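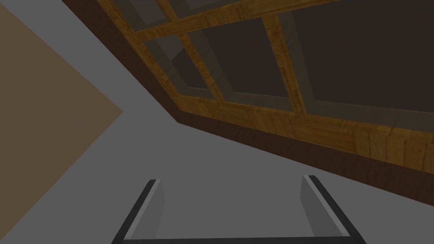
## Skalladstead 3, Makent 3, and my poor nerves (a thread)

**1/** Okay friends, I've had two cups of tea and a long shower and I think I'm ready to talk about that game. Bear with me, I'm going to go on a bit.

**2/** If you missed it: we were down 3-0 at the half to a Makent side that hasn't lost since February. Three-nothing! My brother texted me "turn it off" and I very nearly did, but there was soup on the stove and I was stuck in the kitchen with the radio anyway.

**3/** I want to say something nice about Makent first. They pressed beautifully for that first half hour, and their second goal, the one that started with the goalkeeper's throw, was as pretty a team goal as I've heard described all year. Credit where it's due.

**4/** Then Jolanta Kwiatkowski made the change I've been begging for since the summer and moved Miłosz Jakubowski into the middle. He's been stuck out on the left for so long that I think some of our newer fans believe he's a winger. He's not a winger, bless him. He runs like a man carrying groceries.

**5/** But put him in the middle with the game in front of him and oh my goodness. He got the first one back with a header from the corner, and the second was his pass, a little clipped thing over the top that Paredes took on his chest and smacked in before it bounced.

**6/** I burned the soup around here.

**7/** The equalizer was ugly and I love it dearly. Long throw, a scramble, two blocked shots, somebody's shin. The club has given it to Paredes. My neighbor insists it was an own goal and we've agreed not to discuss it.

**8/** It was also game number 100 for Miłosz in our colors! He came to us from Wemia at 23, and I remember plenty of grumbling about the fee. I may have grumbled a little myself. Sorry, Miłosz.

**9/** Kwiatkowski on the radio after: "I told them to win the second half and not look at the board. I looked at the board plenty." I'd run through a wall for that woman.

**10/** Now the worrying part. We've let in the first goal in four straight games, and the fullbacks are getting caught way up the field every time we lose it in midfield. You can get away with that once in a while but Wemia away is next, and they'll be sitting there waiting for it.

**11/** I'd start the same eleven that finished, for what it's worth. Keep Miłosz central, keep Paredes close to him, and ask the fullbacks to take turns going forward. My dad used to say the same thing about a completely different team.

**12/** A few of you asked about tickets for Wemia. The away end is tiny and the supporters' club only gets 50, so please get your name in early if you're a member. I've already put mine in.

**13/** Soup was fine once I scraped around the bottom. Goodnight, everybody. Up the Skalls!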